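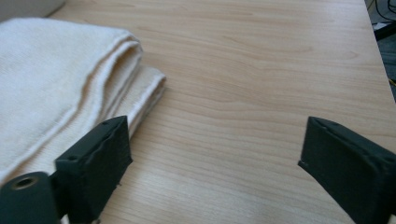 Fledstead wrote back on the February draft that the fold standard reads well on paper, but that staff on the late shift still stack the cream cloths with the open edges facing out, and asked whether the standard or the training should change. The reply to that point is in section 2.

Search this site Enter keywords Go

Linen Handling and Table Surfaces
Progress report to the Cisutia fund
March 8, 2025

1. Status

The project covers the folding, storage and issue of cotton cloths at two sites, Fledstead and Pamska, together with the care of the wood tabletops on which the folding is done. The grant period is at its midpoint. Work on folding is on schedule. Work on storage is behind at Pamska because the shelving order was placed late. The tabletop work was added to the plan in the second quarter and has used no extra money so far.

2. Folding

The standard fold puts the cloth into stacked layers with the rounded folded edges all on one side. The folded edges face the person who takes the cloth, so that one cloth can be lifted without catching the layer below it. Hems are turned to the inside where the cloth allows it. On the thicker cloths a hem often stays visible along the lower fold, and this is accepted.

On the Fledstead comment: the standard stays as written. The late shift was trained from the first version of the sheet, which did not state which way the edges should face. The current sheet does. Old copies have been removed from the folding area and the late shift will be trained again before the next count.

A second problem concerns the lower layer. When the cloth is folded by eye, the lower layer tends to extend past the upper one. A small overhang does no harm on the table, but it adds up in a stack and the pile leans. Two methods were tried. Marking the table edge with tape gave even folds but left residue on the finish, and it was dropped. Folding against a loose card gave nearly the same result and is now in use at both sites.

3. Tabletops

The folding tables have a light wood surface with a smooth finish. Cloths slide easily on it, which speeds up the work, and lint is simple to see and wipe off. The weak point is moisture. Cloths that come to the table slightly damp leave a dull patch if they sit overnight. Staff now clear the tables at the end of each shift and wipe them with a dry cloth. No cleaner is used except the Fiore soap solution, once a week.

4. Stock and spending

The opening count at Fledstead was 575 cloths. The latest count is 595, after new stock was added and worn pieces were withdrawn. Pamska holds up to 300, and its count will be repeated when the shelves are in. Worn cloths are cut down for wiping and leave the count at that point.

Of the budget line for shelving and supplies, $2000 remains unspent. All of it is committed to the Pamska shelves. We do not ask for a change to the budget.

5. Open items

Pamska shelving: delivery date confirmed, fitting date still to be set.
Late shift training at Fledstead: sheet ready, session not yet held.
Dull patches on the older tables: one table to be refinished as a test. The others stay in use until the result is known.
Ribbed cloths: these hold lint longer than the plain ones. Pamska has asked to store them apart, and a separate shelf has been added to the layout.

The next report will include the repeat count for Pamska and the result of the table test.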